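Helpers wanted for the Balthorpe open day

Florkelberg is looking for 2 people to help at our open day in September. You will show visitors how to pick up packets with a hand-held gripper and set them in a tray, then let them try it themselves. We expect nearly 170 visitors.

No robotics background is needed – we go over everything the day before. You should be comfortable talking to families and standing for most of a shift.
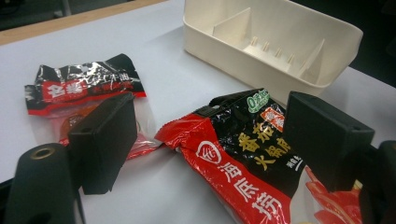 Soft, wrinkled packets take some practice, so please plan to attend the full training session. Lunch is provided both days.

To apply, send a short note to the Florkelberg front desk by 06/04/2019 – no resume required.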